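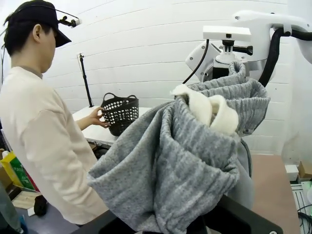 Equipment Purchasing for Textile Handling Stations
Frequently Asked Questions

Udasholm Shared Automation Program
Last revised Jun 6, 2022

Who may request a station?

Any department that has completed the introductory planning session may submit a request. Requests from outside partners, including Listside, go through the program office and follow the same schedule.

What does a standard station include?

The standard package covers the robot arm, a two-finger gripper, a wrist camera with its bracket, a power supply, and the control computer. Tables, baskets, and garments for handling trials are bought from the department's own supplies budget and should not be listed on Form 14.

How much should we set aside for accessories?

The allowance is $2,910 per station for the first year. It may be spent on replacement gripper fingers, cable clips, mounting plates, and spare cables. Departments that work mainly with knitwear should expect to use most of it on fingers.

Is a second camera covered?

Only if the request explains what the wrist camera cannot see. Cameras worn by operators are budgeted separately under personal equipment.

How many quotations are required?

Two, except for arms bought under the existing agreement with Gamus, for which one is enough. Quotations older than 14 weeks will be returned.

How much floor space should we plan for?

Allow for the full reach of the arm, a sorting table within the operator's reach, and a clear path to the door. Storage for packing materials must be shown on the floor plan. Plans without it were the most common cause of delay in the last round.

Can we lease?

Yes. Leases through Mathias run for four years and include one service visit per year. The department remains responsible for damage to grippers and cables during the lease.

Who pays for operator training?

The program pays for two operators per station. Additional places are charged to the department.

When are requests reviewed?

Reviews take place twice a year. Requests for the December review must reach the office before the end of the preceding month. Incomplete forms are held for the next review and keep their original number.

May unspent funds be carried over?

Accessory funds may be carried over once. Installation funds may not.

Whom should we contact?

Questions on budgets and leases: Gwawr Jenkins, Purchasing. Questions on floor plans and installation: Jhair Correa, Technical Planning.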